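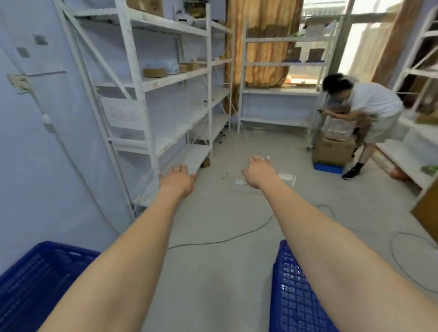

Storage room, Kukura site, during the August clearance. Left-hand and rear shelving.

Progress report: storage consolidation, Kukura site
Prepared by: Seren Landeg
Reporting period: August
Status: on schedule, one item over budget

1. Purpose of the work

The grant from the Horkness fund covers the clearance, re-shelving and labeling of the narrow storage room at Kukura, and the transfer of stock from the former Lilberg store into it. The lease on the Lilberg store ends with the next reporting period, so the Kukura room has to be able to take everything we intend to keep. This report covers the clearance stage and the first part of the shelving stage.

2. Work completed

2.1 Clearance

Stock has been taken down, sorted and either boxed for return, moved to the temporary holding area in the corridor, or disposed of. Most of the shelf space on the left-hand unit and the rear unit is now free. What remains falls into the following groups:

Small cardboard boxes on the left-hand unit, to be opened and checked against the old stock list
Small brown boxes and the blue items on the upper part of the rear unit, to stay where they are until the labels are ready
One box at floor level under the left-hand unit, to be moved up once the lowest shelf has been reset
One bagged item on a middle shelf, contents not yet logged

The blue plastic crates are used for carrying stock between the room and the corridor. They stack, they can be hosed out, and the open sides let us check contents without unpacking. We had planned to buy lidded boxes for this job and have dropped that line from the budget.

2.2 Shelving

The white metal units were kept. The original proposal allowed for replacing them, but an inspection of the uprights and cross braces found no damage beyond surface scratches. Two shelves on the left-hand unit were out of level and have been re-seated. All bolts were tightened after the shelves had been emptied.

Shelf spacing is being changed to suit the Lilberg stock, which is mostly in low, flat boxes. The new spacing has been set on paper and agreed with Watkins, who supplied the spare clips. Fitting is under way.

2.3 Floor and walls

The concrete floor was swept and washed. A hairline crack near the door was filled. No sealing was done, and none is proposed at this stage. The walls need only spot cleaning. Repainting was listed as optional in the proposal and I recommend leaving it out.

3. Work in progress

3.1 Labeling

The label scheme follows the one used at Lilberg: unit letter, shelf number from the floor up, position from the front of the room to the back. Labels go on the shelf edge and on the short end of each box. The old Kukura scheme numbered shelves from the top down – this was the main cause of misfiled stock in last year's check, and all of the old labels are being removed.

The order for 1000 printed labels has been placed. The figure includes spares for boxes that will be split when they are repacked.

3.2 Stock list

The old list was kept on paper in two folders with different item names. Both have been typed into a single sheet. Duplicate entries are being merged by hand, and this is slower than planned. Items with no match in either folder are marked "unlisted" and will be reviewed at the end of the stage.

3.3 Electrical

The outlet on the left-hand wall stays in use. The hanging cable with the inline switch works but is in the way of anyone reaching the shelves next to it. Watkins has quoted for clipping it to the wall in a short run of trunking. The work needs access from the front of the unit only, so the shelving does not have to be moved again.

4. Variances

Shelving replacement: not needed. Full amount available for reallocation.

Lidded boxes: not needed, as above.

Trunking and fitting: not in the original budget. The Watkins quote is $60 and covers parts and labor.

Labor hours for the stock list: over the estimate. The estimate assumed one folder. No extra funds are requested, and the difference will be met from the shelving line if the fund agrees.

5. Issues and risks

Daylight on stock. The window is at the far end of the room and the rear unit stands close to it. The curtain gives partial cover when drawn. Paper goods from Lilberg will therefore go on the left-hand unit and the rear unit will take items that do not fade. If the rear unit is needed for paper later, a blind should be priced.

Width of the room. With crates on the floor, two people cannot pass each other. Crates are to be kept at the door end whenever the room is in normal use. During the move, one person will load shelves and the other will work from the corridor.

Low shelves. Loading the bottom shelves means working bent over for long stretches. Heavy boxes are assigned to shelves at waist height in the new plan, and the lowest level is kept for light items.

Corridor holding area. The corridor is a shared route. The site office has allowed its use until the end of the shelving stage only – any slip in fitting the clips puts this arrangement at risk.

6. Next period

Finish resetting the shelves on both units.
Fit trunking, subject to approval of the $60 item.
Apply shelf-edge labels.
Return the held stock from the corridor and log it as it goes in.
Begin the Lilberg transfer, paper goods first.
Hand back the Lilberg keys.

7. Decisions requested

Approval to reallocate the unused shelving amount to labor hours and trunking.

Confirmation that repainting may be dropped from the scope.

A copy of the merged stock list will be sent separately when the duplicates have been cleared.

S. Landeg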